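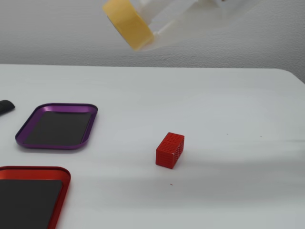 Cultetti 2702, back edge and rounded right-hand corner, with the trays to the left and the red block in the middle.

Home Reviews Benches Storage Archive
Search Tridex Enter keyword Go
May. By the Tridex bench desk

Cultetti 2702 work table, matte white top

The 2702 is the plain one in the Cultetti line: a flat top, a steel underframe, adjustable feet, no drawers and no rear upstand. It is sold for light assembly, sorting and packing. We have had one in use for 180 days as a small-parts table, and this review replaces the first-impressions note we ran when it was delivered. Ratings in that note for stiffness and surface have both changed.

Assembly

The top arrives face down in a foam sleeve with the frame in a separate carton. Threaded inserts are fitted at the factory and all of them lined up. Leave the frame bolts finger tight until the table is standing on its feet, then square it and tighten. The manual has this in the opposite order, and following the manual left our frame racked enough that one foot was off the floor. The hex key supplied is soft. Use your own.

The feet have a fair amount of travel and lock with a jam nut. Ours have not crept. The nuts are hard to reach once the table is against a wall, so level it first and push it back afterward.

Surface

The finish is matte and smooth, with no grain or pattern. Under overhead lighting it gives very little glare, and small items can be found quickly by eye. This is the main reason to choose it over the gray version, which we also tried and returned. Clear film and white parts are the exception. They are harder to pick out on a white top, and if most of your stock is white or clear the gray is the better choice.

Friction is on the low side. Light trays will move if bumped with a forearm. Heavier trays stay put. We keep ours along the left and leave the center open for whatever is being handled, and after the first month we put thin rubber dots under the lighter ones. Paper labels slide freely, and a label sheet will drift if there is a fan running.

Pencil and ballpoint come off with a damp cloth. Permanent marker needs alcohol and leaves a faint trace if it has been there overnight. Dark rubber leaves scuffs, which lift with a melamine sponge, but repeated use of the sponge raises a slight shine in that spot. We now have a shiny patch near the front edge where the sponge was used too freely. It is visible only at a low angle.

Tape

Tape is what we handle most, and it gives a surface more trouble than tools do. Strips were stuck straight to the top, left through a working day and peeled slowly. General packing tape came away clean. Masking tape came away clean except for one old roll, whose adhesive had to be rubbed off with citrus cleaner. Cloth tape left residue along both edges of the strip every time. None of them lifted the finish.

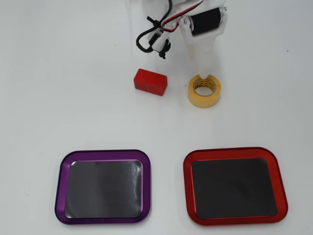
Small red block and a roll of yellow tape on the 2702. The roll is lying flat with its opening facing up.

A roll laid flat sits without rocking, and so does a small block on its long side. It is a basic requirement, but the Provell top we used before had a shallow dish near the center and would let a roll turn slowly on its core. A straightedge across the 2702 in both directions showed no light under it when new. We repeated the check at the end of the period and found a slight hollow toward the left, under the area where the heaviest trays stand. It has no effect on use.

The pale background is also useful for sorting by color. Saturated red is the easiest thing to find on it. Pale yellow is less distinct under warm lamps and perfectly clear under neutral ones, so check the lamps before blaming the table.

Edges and corners

The corners are rounded, which matters on a table that people walk past. The radius is large enough that sleeves and bag straps don't catch. The drawback is at the back: pushed up to a wall, a rounded corner leaves a small open wedge, and anything that rolls there goes to the floor. A strip of foam closes it. Cultetti sells a rear rail, which we have not tested. The Kong clip-on rail fits the thickness of the top but its jaw marks the underside.

The edge itself is well finished. There was one rough spot on the front edge as delivered, removed with a few passes of fine abrasive.

Stiffness

With the frame tightened properly, fore-and-aft movement is small. Side-to-side movement is greater, and a firm push at one end produces a visible shake in a cup of water at the other. For sorting and packing this is acceptable. For filing, sawing or anything in a vise, it is not, and the top isn't thick enough to take a vise bolt without a backing plate. Pushing the back edge against the wall takes out much of the fore-and-aft movement and none of the sideways.

The frame bolts needed retightening once, early on. They have held since.

Faults

We have 2 to report. The plastic caps on the frame tubes are a loose fit and one has gone missing. The underside of the top is unsealed around the inserts, and a spill that ran under the edge raised the surface there slightly. A bead of silicone would prevent it and should be done before the top is bolted down.

Ratings

Surface: good, previously very good
Flatness: very good
Stiffness: fair, previously good
Assembly: fair, mainly on account of the manual
Suitable for: sorting, labeling, packing, light assembly
Unsuitable for: vise work, wet work

Previous: Provell folding bench
Next: Shallow trays, long-term notes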